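Robot Skills Module, Handout 4: Two Arms, One Basket

Notes from the tutor

Right, this is the handout for the fruit task, and it replaces the one I put up in February, which had the old marking on it. If you printed that one, bin it. Everything you need for the Plorlow bench is below, and please read it before your slot. You get 12 minutes per pair and they go fast!

What you're trying to do

The task sounds like something a toddler could manage. Fruit is on the table, basket is in the middle, get the fruit into the basket using both arms. I thought it would take me an afternoon to get good at it and it took me most of a week (and I still drop the lemon more than I'd like).

Before you touch anything, have a proper look at where things are lying and decide with your partner which arm goes for what. Say it out loud. Lemon near the right, so the right arm has it. Ball on the left, so the left arm has it. The strawberry is the one pairs argue over, so settle that first.
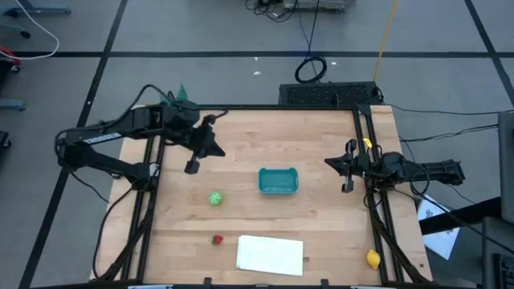 I'd go for the awkward one early, while you're both still fresh, and leave the easy one for the end. Some of you will want to do it the other way round and that's fine, just tell me why in your write-up. Don't race each other. Last year's Flistoma group had both arms heading for the basket at once on nearly every run, and they spent more time backing off than picking up.

Getting the grip right

1. Start with the fingers nearly shut, then open them slowly so you get a feel for how far they travel. It's less than you think.

2. Come down from above. If you slide in from the side you'll push a round thing away from you, and then you'll chase it, and then it'll be on the floor.

3. Use the wrist view for the last bit. The head view is lovely for planning but it won't tell you whether the fingers are either side of the lemon. Keep half an eye on the other arm while you're in this view too, as it can be closer than it looks.

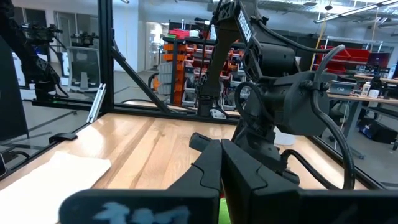
4. Close gently, wait, lift. The waiting matters more than you'd expect, so count to 2 if it helps.

5. Over the basket, stop before you let go. The sides are low and soft fruit bounces.

What a good layout looks like

For the second half of your slot the fruit goes in the basket before you begin, and you work on getting it out again. It's a different job altogether. The pieces sit close together, the basket walls are in the way, and the darker fruit is harder to pick out if there's a shadow over it. I like to keep the basket midway between the two grippers so neither arm has the longer reach.
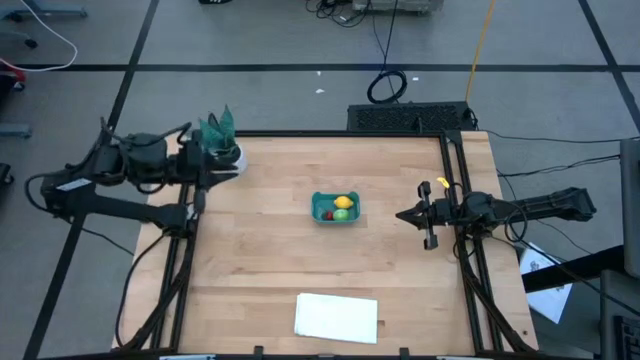
Take the top piece first if there is one, and have the other arm steady the basket if it starts creeping about. El Idrissi pairs (that's the Thursday list) can skip the steadying and try it one-handed, you've had more practice.

Writing it up

One side of A4, in your own words. I want to know what you planned, what went wrong and what you changed. Save your runs in the Dramska folder with your pair number at the front of the file name. The folder already has 2189 runs in it, so if you leave the number off I will not find yours.

Hand in by Thu 23 November. There are 7 marks for the write-up and the rest is for the runs themselves. Bring your plan on paper to the slot, even if it's only a scribble.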